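3.2 Recording set-up

The student project described in this paper ran for one term as part of the second-year automation course at Brasville. Its aim was to find out whether a small class with no earlier practice in robot teaching could produce demonstrations good enough to train a simple household tidying policy. Seven students took part. They worked in pairs or threes, and each group was given a pair of hand-held grippers, a short written guide and a fixed block of time in the recording room.

The room was furnished as a living room, with a coffee table and an orange sofa. Furniture was left where it stood between takes, and only the objects named in the task sheet were to be handled. Students were told to keep both grippers in view at the start of each take and to return to a rest position before stopping the recording. A take in which either tool was put down part way through was marked as void.

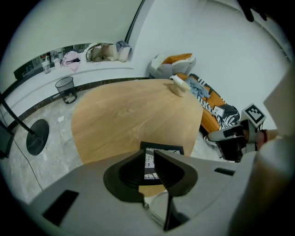 The position of each tool was worked out from the printed markers, using the tracking package Alen in the form supplied to the class. No changes were made to the package. Its output was resampled to a common clock and checked for jumps, and any take with a gap in tracking longer than half a second was set aside for review by a second group. Most gaps arose when one hand passed in front of the other. The guide was changed in May to ask for a wider spacing between the hands, and the later takes show fewer gaps of this kind.

3.3 Tasks and handling rules

The task sheet listed seven tasks, all of them short and all using objects commonly found in a sitting room. In the simplest, a light object was moved from one side of the table to the other. In the hardest, an upright object had to be gripped near its base, turned and set down again without falling. Students were free to choose which hand led, but had to keep to that choice for the whole of a set.

Two handling rules were added after the pilot. The first limited the speed of approach over the last part of the reach, as fast closing movements were copied poorly by the policy. The second required a short pause once the fingers were in place.
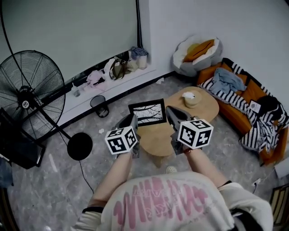
Figure 2. Two-handed work at the coffee table with the hand-held grippers.

Over 200 takes were recorded in all. After void takes and those with tracking faults had been removed, 116 were kept for training. The loss is larger than we had planned for, and much of it falls in the first two sessions, when students were still learning how far they could turn the wrist before a marker was lost from view.

Labelling was done by the students themselves with the Yurchenko scheme, which splits a take into reach, grasp, carry and release. Each take was labelled twice by different groups. Agreement was good for grasp and release but weaker at the change from reach to grasp, where the added pause made the boundary harder to place. Where the two labels differed, the earlier boundary was used. The same rule had been followed in the Grondania course, on which our task sheet was based, and keeping it allows the two sets to be compared in Section 4.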